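Please Let People Finish

My aunt, Maribeth Manalo, has had a stammer all her life, and last June she rang the Clonstead library to renew a card. She was cut off twice by a recorded voice saying it hadn't heard her.

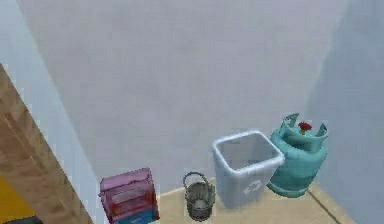
Now, I'm fond of our library, and I know money is tight, but a phone line that gives you four seconds to say your own surname wasn't made with my aunt in mind (or with anyone who needs a moment, come to that).

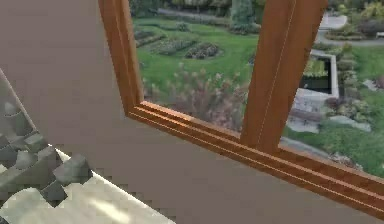 She went down in person in the end, two buses each way, and Nermin Özkan at the desk simply waited, looking at her kindly, until she'd said it all. 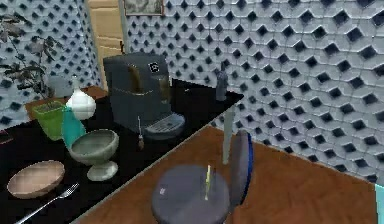

I do think that waiting is a skill, and one we could all get better at. Please don't guess the word for her, however well you mean it! 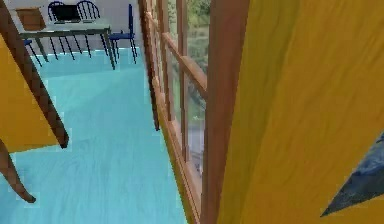
And if the council must keep its machine, let it offer a key to press for a real person, right at the start of the call.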